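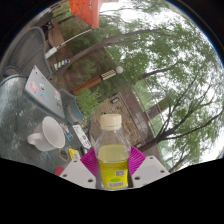 Search this diary Enter keywords Go

Saturday

In at Wikgate by 7 to do the gripper before anyone wanted it. The left finger had been closing late since the middle of the week, and I'd put it off because it still held if you were patient with it. Yesterday it let go of a full bottle twice in one run, so that was the end of being patient.

Took both fingers off. Two of the screws on the left block had backed out by a full turn and a third was tight but crossed. I cut the crossed one out, ran a tap through the hole and put in a new screw with a dab of the weak thread lock. The strong stuff is still in the drawer and I wish someone would throw it away. Last winter I had to heat a finger to get it off and it came out bent.

The ribbed pad came off next. It was full of grit between the ridges, mostly near the bottom where it meets the body. Washed it in warm water with washing-up liquid and a nail brush and left it on a towel for an hour. Didn't use the spirit this time. The last pad went shiny after spirit and bottles began to slip. The spare from Stukberg is the older kind with fewer ridges, so I'd like this one to last.

While it dried I did the slide. Wiped off the old grease, put on a thin smear of new, worked it back and forth by hand. There is a slight notch near the fully closed end that I can feel but can't see. Wrote it in the book and left it alone.

Put it all together and set the gap with the feeler gauges. First try had the right finger sitting proud, so off again, cleaned the seat, on again. Second try was level. Reset the closed position in Skomeo, which now reads 526 at the stop. It forgot the number when I restarted it, as it always does, so I saved it under both profiles.

Tests after that. Empty bottle, half-full bottle, full bottle, then a cup by the rim. The cup needs the trigger let out slowly or it tips. Bottles were fine. I did the full one 4 more times, with a pause at the top of each lift, and it stayed put.

Things still to do: order screws, order a proper pad, find out who has the small hex key from the Hồ kit. The cable tie by the handle wants replacing too but I'd run out of the short ones.

Stopped at one. Cheese roll, then the bus. Left the gripper on its hook with the fingers open.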